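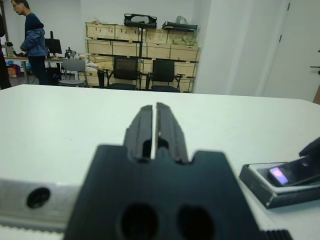
Elleck, Mon 1 February

Section 4: Setting up the water softener

Read this section through before you start. The Kirkent softener can be fitted by anyone who is used to basic plumbing, but the connection to the mains must follow your local water rules. If you are unsure, ask a plumber.

Before you begin

Choose a level spot close to the rising main, with a drain lower than the top of the cabinet. The cabinet is heavy once it holds salt and water, so put it in its final place first. Leave enough room above it to lift the lid right back.

Caution: Do not fit the softener where it may freeze. Frost damage is not covered by the guarantee.

Connecting the water

1. Turn off the stopcock and open the lowest cold tap in the house to drain the pipes.

2. Fit the Gallow bypass valve to the two ports at the back of the cabinet. Tighten by hand, then give each nut a quarter turn with a spanner.

3. Join the hose marked IN to the mains side and the hose marked OUT to the house side. Check the arrows on the valve. A softener connected the wrong way round will push resin into the pipes.

4. Push the drain hose on to the small spigot and fasten it with the clip. Run it to the drain with an air gap at the end. Do not push it down into the waste pipe.

5. Fit the overflow elbow to the side of the salt tank and run its hose downhill all the way. It works by gravity only and must not be joined to the drain hose.

Note: Keep one kitchen tap on unsoftened water for drinking and cooking. The branch for this tap must be taken off before the softener. 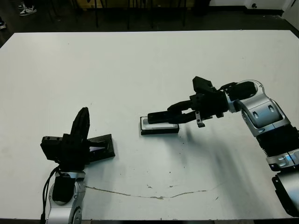
Filling and first run

6. Set the bypass valve to BYPASS and open the stopcock slowly. Look at every joint for drips.

7. Pour 10 litres of water into the salt tank. This is needed for the first run only.

8. Add Foulkes tablet salt until the tank is half full. Do not use table salt or rock salt — both leave a sludge that blocks the float.

9. Plug in the transformer and set the clock. Enter the hardness of your water, which your supplier can give you. For example, if the supplier gives 17 German degrees, enter 17 with the unit set to dH.

10. Turn the valve to SERVICE a little at a time until the hissing stops, then open it fully.

11. Hold down the REGEN button until the motor starts. The first clean uses a good deal of water and should be left to finish.

12. Run a cold tap on the softened side until the water is clear. Slight cloudiness at first is only air.

After the first run

The softener cleans itself at 2 in the morning unless you change the time in the menu. Between cleans it will treat up to 4,000 litres, less where the water is very hard. Check the salt every month and top it up when you can see water above the tablets.

If the house is to stand empty from November, follow the winter steps in Section 7.

Text of this section: Ute Ruppert

Kirkent Water Care, Elleck | Contact us | © Kirkent. All rights reserved | Back to top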